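Fendard 5 – two-arm task runner with wrist and head perception
by Jitton

Product page, updated Thursday, October 22, 2026

What it is
Software only. Runs on your own PC next to the arm controllers. You give it a short task file, it gives you reach, grasp, move, release for both arms, with perception from a head camera plus one camera per wrist. No cloud account needed. Linux now, Windows build planned for December.

Who buys it
Labs and small integrators doing tabletop pick and place with mixed objects. Food pieces, soft toys, cloth, bowls, that kind of thing. If all you move is identical metal parts you probably want something cheaper.

Planner
Each arm gets its own plan, and a shared keep-out volume sits between them. The idle arm goes to a park pose you choose and stays in the collision model the whole time, cables included if you draw them (do draw them, it's five minutes in the editor). Container targets are planned to the rim first and then to the inside, as two separate moves. You can stop between the two and check the piece before letting go. 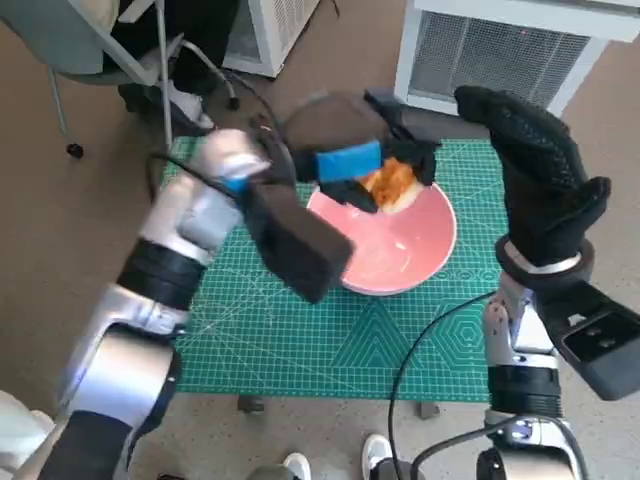

Left gripper with a food piece just above the rim of the pink bowl, right hand raised and open.

Rim clearance is set per container in millimeters. Default is 9. Low bowls can take less, tall cups want more. Change it in the task file or live from the side panel – both write to the same place so you won't end up with two versions.

Release check
After a release the planner backs the arm off along the approach line and asks perception if the object is now inside the container outline. Three answers: inside, outside, unsure. Unsure does not count as done. By default the arm retreats to park and the head camera looks again without the gripper in the way. You set how many looks it gets before it calls an operator.
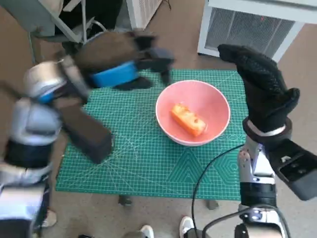
Retreat speed is its own setting, separate from approach speed. Most people leave approach slow and turn retreat up. Fine, just keep the head camera exposure short or you'll be waiting for the arm to clear before the second look is any use. There's a "wait for clear" flag, on by default in this release. It was off in version 4 and Ravindran Nair on our support desk got pretty tired of typing the same reply.

Perception
Module name is Naidu, you'll see it in the logs. Does object outlines, container outlines and fingertip position. Comes with weights for common tabletop stuff, and you can add your own classes from up to 300 labeled frames. Training runs overnight on one decent GPU.

Works with:
– head view alone (slower, coarser)
– head plus one wrist
– head plus both wrists, recomended

Printed grids are useful. Tell Naidu the square size and it uses the lines as a scale check every time the mat is in view. Scratches on an old mat, no problem mostly. Stickers over the grid, mask them out.
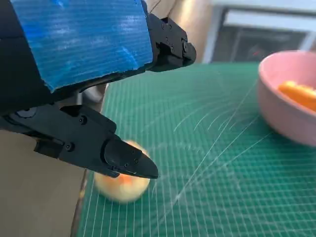 Fingertip tracking runs from the wrist cameras and doesn't need markers. It fits the tip shape first, then the nearest object, then whatever containers it can find. Objects get a sharpness score along with the outline. A fuzzy yellow object smeared by motion right under a pointed black tip scores low, and the grasp step can be told to hold until the score comes up. Containers don't have to be whole either: with a pink bowl only partly in view at the right side, Naidu keeps the visible arc of the rim and takes the rest from the head view. Tape on the gripper housing is fine so long as it's in the mask.

Log viewer
Included. All cameras on one timeline, with planner state underneath. Filter by task step, arm, score, or fault code. Export is plain files in folders, one folder per run. Lakshmi Lobo wrote the search and it's fast, even on the 893 run archive at our Clarkport bench. 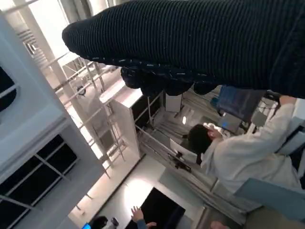 Frame gating decides what gets used for planning and what only gets logged. Every wrist frame is checked for horizon angle, blocked area, glare and people before it goes further. Each check has its own limit, so you can see which one fired. A dark ribbed knit across most of the top third trips blocked area, a blown-out light behind white frames trips glare, and a raised arm in a white sleeve trips people. Floor and walls on a steep diagonal trip the angle check too. Gated frames are kept, tagged and searchable – you may want them for training later. The people check can't be disabled while the arms are powered, and it's no replacement for your safety hardware. Please read that part of the manual twice.

Licensing
Per workstation, perpetual, first year of updates in the price. Teaching license available, ask.

In the download
Planner, Naidu, log viewer, calibration tool, sample task files, manual (PDF). Arm drivers are seperate, check the list for your model before ordering.

Contact
Sales: Úna Flanagan
Integration questions: Ravindran Nair. Send the run folder, it saves a round of emails.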